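Tollusance issue tracker
Project: Rakena bimanual sim
Ticket 2475: Two-arm sort policy reports success with ball still in hand
Status: Open (was: Closed, cannot reproduce)
Component: evaluation / success check
Reported by: Benedita Guerreiro
Severity: Normal, raised to High by reporter

Summary

The nightly report for the ball sort task went from "mostly fails" to "nearly solved" between two builds, with no change to the policy weights. I don't believe it. I pulled the rollouts and I think the success check is firing before release.

Steps to reproduce

1. Check out the June branch of Rakena and the matching Grokstead planner.
2. Run the ball sort eval headless, 200 episodes, default seeds.
3. Open any episode marked SUCCESS and go to the step where the flag flips.
4. Look at where the ball is.

Expected: ball resting in the tray of its own color, both grippers clear of it.
Got: flag flips while the grippers still have the ball.

Log from seed 23, trimmed:

step 0 reset ok
step 411 grasp: left contact, right contact
step 688 phase: transfer
step 702 target tray: blue
step 709 SUCCESS
step 709 episode end

There is no release phase anywhere in that log. The planner has one. It never gets that far.

Comment, maintainer (Starport side)

Closing. Ran the same command, got the same success rate, no errors. The check requires the ball to be inside the tray volume and it is. If the policy got better with the new contact settings, that seems like good news?

Comment, B. Guerreiro

Reopening. "Same success rate" is the bug, so reproducing it is not a reason to close.

I would also like to see the argument for how new contact settings teach a frozen policy to let go of things. I rendered seed 23 and stopped on the step where the flag goes true.
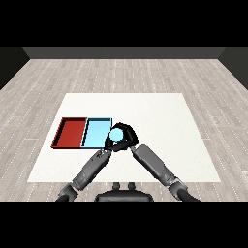

Seed 23, step 709, flag = true. Blue ball still between the two grippers, just above the right end of the blue tray.

I would not call that sorted. It's at the edge of the tray, where a small nudge to the right puts it over bare table. Maybe it drops in if the episode continues. Maybe it doesn't. The eval ends on the flag, so we have no idea, and the report counts it as a win.

Comment, maintainer (Starport side)

OK, fair. The tray volume got taller in the last build. The old box stopped at the rim, and fast drops were sometimes missed between checks, so it was padded upward. The ball center is probably inside the padding here. Could you try turning padding off and see if the number goes back down?

Comment, B. Guerreiro

Tried it. Results on the same 200 seeds:

Padding on, as shipped: 171 success
Padding off: 64 success
Padding off, plus "no gripper contact" required: 38 success

So padding explains a lot of it, and there is a second problem underneath. Even with the old box, episodes pass with the ball held down inside the tray. That means the numbers from before this build were too high as well, which I assume people will enjoy hearing.

I also checked whether the policy can release at all if it's given time. I disabled early stop and let seed 23 run to the 2000 step limit. The right gripper opens at step 941, the left never does, and the ball is still touching the left fingers when time runs out. One seed, so don't read much into it.

Proposed change

Success should need all of these to hold for 50 steps in a row:
- ball center inside the unpadded tray box
- no contact between ball and either gripper
- ball speed under the existing rest threshold

If fast drops really were being missed, the 50 step hold takes care of that too. A ball at rest in a tray isn't hard to catch.

Comment, maintainer (Starport side)

The hold will slow down the eval, and the dashboard history won't be comparable. Can we put it behind a setting and leave the default alone for now?

Comment, B. Guerreiro

No. If it's behind a setting, the default stays wrong and that's the one everybody quotes. Break the history and put a note on the chart. Patch is on my branch, with seed 23 added as a regression test that must come back false at step 709.

Still to do: rerun the other two tasks that share this check. I haven't looked at them yet and I wouldn't trust their numbers until someone has.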